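November, morning. Plaster test tiles, second batch

Mechthild Moser asked me to write down the mixing this time, so I start with that. Casting plaster from the Ibarra sack, the one opened last week. Water from the tap, left to stand overnight in the bucket. I weighed 952 g of plaster for the big tile and let it sink in the water without touching it. Then 2 minutes of slow stirring with the flat stick. I did not use the drill mixer, it brings too much air inside.

The first batch had small holes on the face side. Sanaa Amrani thinks the release soap was too thick in the corners of the mold. I think it was my pouring, I went too fast at the end. Maybe we are both right. For this batch I put the soap two times, wiped it with the soft cloth, and poured in one corner only.

After the pour I knocked on the table from below with the rubber hammer. Bubbles came up for a while and then stopped. The plaster became warm after 20 minutes, a little later than the first batch. I opened the mold after lunch.
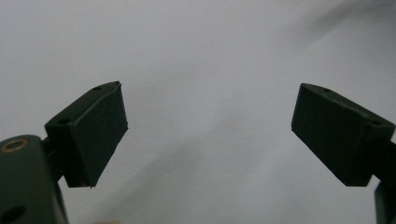 The pigment is still a question. Claltedden wants a warm gray for the stair panels, and their sample is from Muletti, who do not sell that color in small bags anymore. I tried to get near with black and a bit of raw umber. When the mix is liquid it looks much too dark, then it dries and it is too pale. I must wait until the tiles are fully dry before I compare, last time I decided too early and made the whole series again.

Umber amounts are written on the back of each tile with pencil. Please do not sand the backs!

4 tiles are on the drying rack near the window, standing on the edge with space between. Not on the heater. The Graltard sealer is only for the dry ones, and first I want to try it on a broken piece.

To do: ask Mechthild if the panels can be 2 mm thicker at the screw holes. Wash the bucket before the rest gets hard. Sieve the umber, it has lumps.

Sanaa, the soap is almost finished.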